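Scissors Sorting Day – Gallery

The Druton sewing and craft room has built up a lot of scissors over the years, and in October we spent a Sunday going through them. Genji Ikeda kept the list and Czesław Kalinowski did the sharpening afterwards in his workshop at Gorum. The pairs had come from three places: the old Górecki dressmaking class, the children's paper table and a mixed lot left over from the Kendeck sale. We began at 11 and stopped for soup at 2.
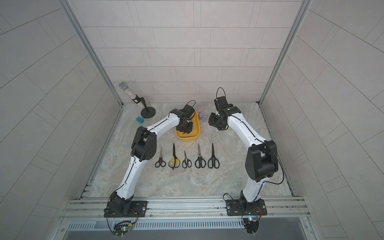
Dressmaking scissors should never be used on paper, and most of the blunt pairs had been. The first job was to separate fabric from paper, then put aside anything with a loose pivot. Laying them in a row makes this much quicker, as a bent blade or an odd handle shows up next to its neighbours. The yellow tray was handy for keeping some pairs apart from the rest. Anyone who wants to do the same at home should have a dry cloth and a small bottle of machine oil ready – one drop at the screw is plenty.

Pairs that passed the cloth test (a clean cut right to the tip on a scrap of cotton) were labelled with tape and went back on the hooks by the door. The others were wrapped in newspaper for sharpening. Czesław asks that people don't try to tighten the pivots themselves, as 7 pairs had damaged screw heads. 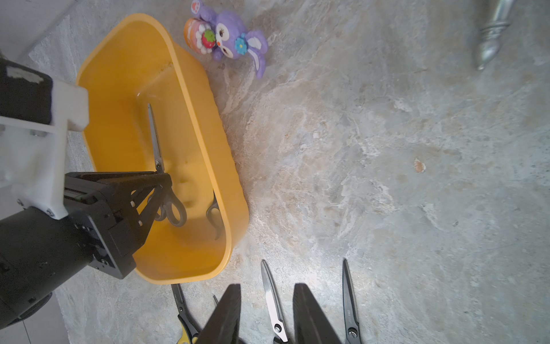

Black-handled scissors in the yellow tub, with the rabbit and its strawberry cake behind.

The sorted scissors can be borrowed again during normal opening hours. Please sign them out in the book and return them closed, handles first.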